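Satgate Turnix Tabletop Radio: Owner's Guide
Section 2: Setting Up and Finding Your First Stations

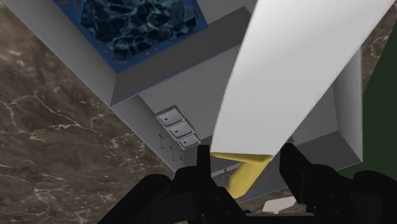
Your Turnix pulls in broadcasts two ways, over the air through the wire antenna and over your home Wi-Fi, and where you put it matters for both. Spend a few minutes on this part and you'll hear the difference every single day! The radio likes a hard, level base, and stone is one of our favorites. A brown marble surface like this one, with the thin white veins wandering through it, gives the bass something solid to sit on. Wood works well too. A tablecloth will soak up some of the sound from the speaker underneath, so if you love your tablecloth, cut a gap in the layers or set the radio on a bread board.

Before you start, check that you have the radio, the 12-volt power adapter, the wire antenna and the remote. The remote battery is already inside with a plastic tab holding it back.

Placing the radio

1. Stand the radio on its four rubber feet with the dial facing you.
2. Leave a hand's width of open space behind it. The rear panel has vents, and the antenna socket needs some elbow room.
3. Keep it away from microwave ovens and cordless phone bases. Both can chop up a Wi-Fi stream.
4. Screw the wire antenna into the socket marked ANT. Finger-tight is plenty.
5. Uncoil the antenna completely and let it run upward if you can. Up the side of a window frame is great.

CAUTION: Do not run the antenna wire behind a stove or over a sink.

Powering up

1. Plug the adapter into the radio first, then into the wall.
2. Wait for the dial light to turn from amber to white. The first start takes longer than later ones.
3. Turn the large knob to choose your language and press it to confirm.
4. Choose a 12-hour or 24-hour clock. You can change your mind later under Settings > Clock.
5. Pull the plastic tab out of the remote.

CAUTION: Use only the adapter supplied. Other adapters may fit the socket and still damage the radio.

Note: If the dial stays amber for more than five minutes, unplug the adapter at the wall, count to ten and begin again at step 1.

Joining your Wi-Fi

1. Press MENU and turn the knob to Network.
2. Pick your network from the list and press the knob.
3. Enter your password. Turn to choose a letter, press to accept it. Hold the knob down for capitals. (Long password? The remote's number keys make this part much faster.)
4. Turn to OK and press. A small green bar appears at the top of the display when you're connected.

Scanning for stations

Now for the fun part!

1. Press BAND until FM shows, then hold SCAN for three seconds. The radio sweeps the whole dial and keeps every station it can hear clearly.
2. Press BAND again for INTERNET. The station guide arrives with 1,712 stations already listed, sorted by country and by style.
3. Press UPDATE to fetch the newest list. After the February update the guide holds 1,756 stations, including the complete Ekwueme highlife and jazz channels, and those alone can fill an afternoon.
4. When you hear something you like, hold any preset button until it beeps. The six buttons on top save your first six favorites. After that, use MENU > Save to List, which has room for 235 more.

Note: Updating the guide does not erase your presets. A factory reset does, so write down the ones you care about before you try it.

Tuning the sound

Under MENU > Sound you'll find Flat, Warm, Speech and Late Night. Try Speech for ball games and call-in shows — voices step right out in front of the crowd noise. Late Night evens out the loud and soft parts and is wonderful for orchestra music after 11 p.m. If the bass booms, slide the radio a few inches out from the wall before you touch any settings.

Using the Alen sleep timer

1. With a station playing, press ALEN on the remote.
2. Press again to step through 15, 30, 60 and 90 minutes.
3. Leave it alone. The volume fades during the last two minutes and the display goes dark.

To cancel, hold ALEN until the moon symbol disappears. Alarms are covered in Section 3.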